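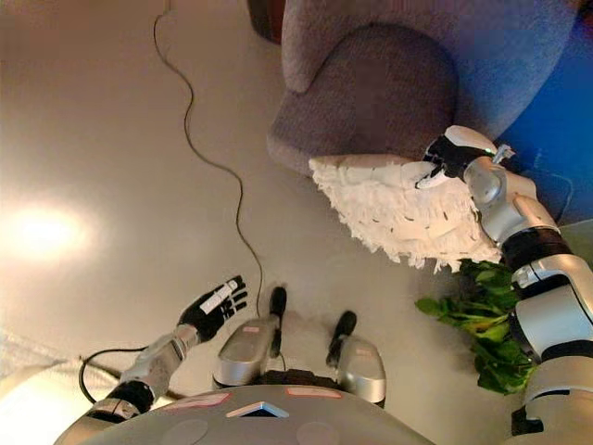 Feather duster against the armrest of the gray armchair, with the plant right beside it.

Robots on the lounge round: how it's going at Lerndale

If you've walked through the Mendes building lately you have probably met one of the new silver colleagues, and if you haven't, please come and see them! We started with the Gradumov robots in April, and I've been promising a proper write-up in these pages ever since. Every time I sat down to do it something had changed, so I'm just going to write what is true this week and let the next issue fix whatever goes out of date.

For anyone in the offices who doesn't know our side of the house: Lerndale housekeeping looks after 608 guest rooms plus all the shared lounges, reading corners, corridors and the two breakfast rooms. The rooms have always come first. The lounges got done by whoever had a gap, which on a full checkout morning meant they got done late or they got done fast. I've been in this department a long time and I have dusted a lot of chairs at a near run.

So the lounges are where the robots went. We have 5 of them, they all work in Mendes, and their jobs for now are dusting, straightening cushions and carrying linen bags as far as the service elevator. They don't go in guest rooms. People ask me that constantly, guests too, and the answer is still no and there is no plan on my desk that says otherwise.

What the dusting looks like

The robot walks to a piece of furniture, stops, reaches out with whichever hand has the duster and works along the surface. It's slow. I want to say that clearly because I think some of us had pictured something out of a car factory. Rosaire McIntyre can do an armchair, the side table and the lamp while the robot is still deciding where to put its feet. But it will do the same armchair with the same care at the end of a round as it did at the start, and it does the fronts of the armrests, where hands go all day and where (confess, everybody) we used to skip.

Fabric chairs are its best subject. Plants were a worry at first, and I got quite protective of the big leafy ones, but it has become much better at working next to them. We had some bent leaves in the early weeks. We had a knocked-over newspaper rack too. Since the summer update from Curkomard, who make the software that plans the rounds, I haven't had to write up a plant at all, and I do check!

Lamps and anything on a narrow shelf stay with us. So does glass. So does anything a guest has left behind, and that rule matters enough that I'll repeat it lower down.

What changed for the team

This is the part I really wanted to write about, because the robots get all the photographs and the people have done the actual changing.

The biggest difference is the order of the morning. Lounge dusting used to be squeezed between room blocks. Now the robots start on the lounges before breakfast opens, one of us walks the round with them, and the rest of the team goes straight up to the floors and stays there. No more coming down in the middle of a block, losing your place and going back up to a cart somebody has moved. Several of you have told me this is the best bit, better than anything the machines do with a duster.

The second difference is shoulders and knees. The linen bags are heavy and the walk to the service elevator is long. We haven't stopped carrying, the robots are too slow for the busiest hour, but in the quieter part of the day the bags get moved without anybody bending for them. I notice it in myself when I get home.

The third is that we have a job that didn't exist before, and we're calling it round lead. The round lead sets the robots off, walks ahead of them to look for trouble, and signs the sheet at the end. You need to know the furniture, know the guests' habits, and be willing to press stop without feeling silly about it. Rosaire was the first to train for it and has since trained four more of us. It pays the supervisor rate for the hours you do it. That was agreed in writing before the first robot came off the truck, and I was very glad it was.

I asked Rosaire what the job is like after six months.

"I thought I'd be babysitting," Rosaire told me. "Some mornings I am. But mostly I'm looking at the lounges properly for the first time in years. I found a chair with a split seam that must have been like that since winter. I had time to turn it over and look."

And about the stop button: "I press it a lot. I pressed it this morning for a scarf. You get a feel for when it's lining up on the wrong thing."

Hours and jobs

I know this is what many of you turned to the page for. Nobody in housekeeping has lost hours to the robots, and the contract headcount for the department is the same as it was in April. Brayden Arsenault, who runs operations for the building, came to our last team meeting and took questions on it for a good long while. Some were sharp, and they deserved to be. What he committed to is that any change to the robots' duties comes to the team before it is decided, and that the hours freed up in the lounges go to the rooms, where we've been asking for more time per checkout for years.

That second part has started. Deep-clean rooms now get extra time on the block sheet. If yours doesn't show it, tell me, because a few of the old sheets are still going around and I keep finding them on clipboards.

I'm not going to pretend everyone is sold. A couple of our longest-serving people don't care to walk the round and they don't have to. Round lead is something you put your hand up for. One of them said to me that she likes dusting, that it was the quiet part of her day, and I've thought about that a good deal. We've left the top-floor reading room off the robot round, and she does it by hand, and it looks lovely.

Things we've learned the slow way

Cables. Walk the floor first and look down. A lamp lead or a charging cable curling out from behind a chair is the kind of thing a person steps over without thinking. Tidy what you can to the wall. Where you can't, stand there until the robot is past it.

Loose mats go flat or go away before a round starts.

Duster heads get changed when they look ragged, and they look ragged sooner than the ones on our own handles do. Spares are in the second cabinet in the linen room. Please write it on the sheet when you take one so I can order in time.

Check the grip before you start the round. The duster should sit straight in the hand. If it has slipped, stop the robot, reset, put it back. Don't try to nudge it while the arm is moving, even if you're in a hurry. I've seen it done and I've had words.

Guest belongings: the robot doesn't touch them, and it is up to the round lead to make sure of it. Books, glasses, a jacket over the back of a chair. Press stop, move the item to the desk with a tag if it's clearly forgotten, or skip the chair and note it.

Sunny mornings are harder. The bright patches on the polished floors seem to slow the robots down, and on those days I'd pull the sheers in the east lounge before you begin. Gradumov's engineers are looking into it.

Guests, by the way, are mostly delighted. Children especially. We ask families to stay behind the round lead and they've been very good about it. One gentleman watched a whole round with his coffee going cold and then asked whether it did windows. (It doesn't. Please, not yet.)

Where the money goes

A few people have asked about the improvement fund. Mendes has set aside $2000 for small changes suggested by the people who walk the rounds, and so far we've used it on cable clips for the lounges and on a rubber-edged trolley for the spare duster heads. There is plenty left. The form is on the board by the time clock, it's half a page, and you don't need a supervisor's signature to hand it in. I'd love to see one from the breakfast team, who have strong opinions and so far have only shared them with me in the corridor!

Come and try it

We reached our 100th full lounge round last month and had cake in the linen room, and thank you to the kitchen for that. The next round lead training starts on 3 October 2022. It's four mornings, paid, and you'll walk with Rosaire for the first two and lead with someone beside you for the last two. No computer skills needed beyond what you already use for the room board. If you want a place, put your name on the sheet or tell me when you pass. If you only want to watch, come down before breakfast and stand by the big plants, where you get the best view.

Next time I hope to have something to report on the cushion straightening. At present the robots have firm views on which way a cushion should face, and we have other ones.

We use cookies to remember your settings and to see which newsletter pages are read. By continuing to browse you agree to our use of cookies. Accept all | Manage preferences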